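Handheld gripper sessions: window rule, section 4
Forum: Working Practice and Standards

vsamonte
Members are asked to comment on the draft wording of section 4 before it is adopted in April. The draft reads: "No session shall be recorded facing an open window. Marker cubes shall remain unobstructed from start to finish." The Nondau team has asked whether a seated operator facing the street falls under the first sentence.

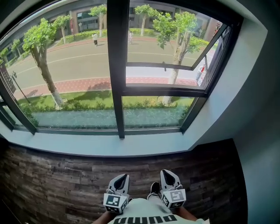

Seated operator at an open window, a gripper in each hand.

In my view it does. The sash is open, and people are walking outside.
Virgilio Samonte

joly_bench
I must disagree. The purpose of section 4 is stable marker tracking, and an open sash does not affect that. Glare on the printed faces does, and a closed window admits the same daylight. I would strike "open" and set a limit on light at the marker, measured before each session. We use 1,000 lux at Joly.

Lallex_QA
The limit is reasonable, but privacy should not be dropped with the wording. Passersby may be recorded by any of the cameras, including those on the grippers.

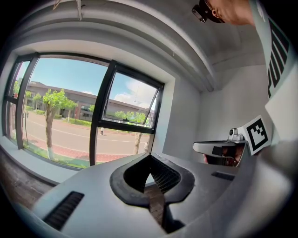 We therefore request a separate clause requiring that distant figures be blurred before release, whatever their size in the picture. Our reviewers check 100 clips per batch, and the added work is acceptable.

joly_bench
Agreed on a separate clause. I maintain my objection to a ban on open windows.

vsamonte
Both points are noted. I will circulate revised text as item 13 and keep the word "open" in brackets until Fisport has replied.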